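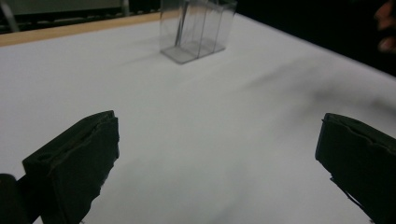
Figure 1. White tabletop with a light wood edge.

4.2 Home access and practice between sessions

The after-school coding course at Poulain Middle School was open to every student, but the time students could spend on a computer outside the course varied widely. Enrollment forms asked families in Urnon and Tuvov whether a working computer was available at home, whether it was shared, and whether the home had an internet connection that did not depend on a phone plan. The forms did not ask about income. Of the 200 families that returned a form, 40 reported no computer of any kind. A larger group reported a single machine shared among several people, often a parent who needed it in the evening.

This second group proved harder to describe than the first. A student with no computer was placed on the loan list at enrollment and received a laptop with the Rilora course software already installed. A student with a shared computer was counted as having access and was not placed on the list. Teachers' notes from May show that many of these students turned in unfinished projects and gave the same account: the computer had been in use until bedtime. Under the rules in force at the time, they could not request a loan until the following term.

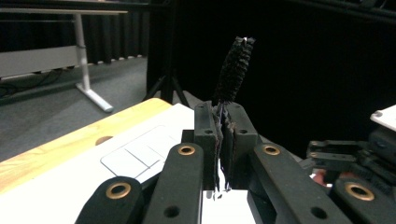
Figure 2. Black bristle brush held upright between two gripper finger pads.

We therefore treat access as a matter of hours and not of ownership. Each student kept a short weekly log of the time spent on course work at home, signed by an adult. Logs were collected at the start of the first session of the week and entered by the course staff. Missing logs were left blank and were not estimated. Students in the loan group reported more regular practice than students who shared a computer, although the two groups attended the course at similar rates — a pattern that held in both towns.

Two limits should be noted. The logs depend on memory, and some appear to have been filled in all at once. In addition, the school library in Tuvov extended its opening hours to 6 p.m. partway through the term, and students did not always separate library time from home time. The analysis in Section 5 is reported with and without the Tuvov logs for this reason.

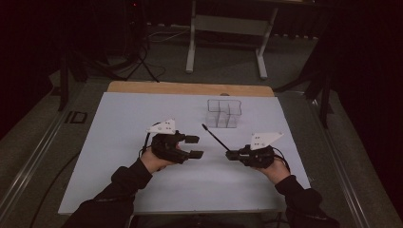
Kianoush Amini, commenting on a draft of this section, held that the weekly log favors families in which an adult is home to sign it, and that hours recorded by the Rilora software itself would have been a fairer measure. Séverine Barbier disagreed in part, noting that the software counts a program left open as practice. Both measures will be collected in the next term, and the loan list will be open to students who share a computer.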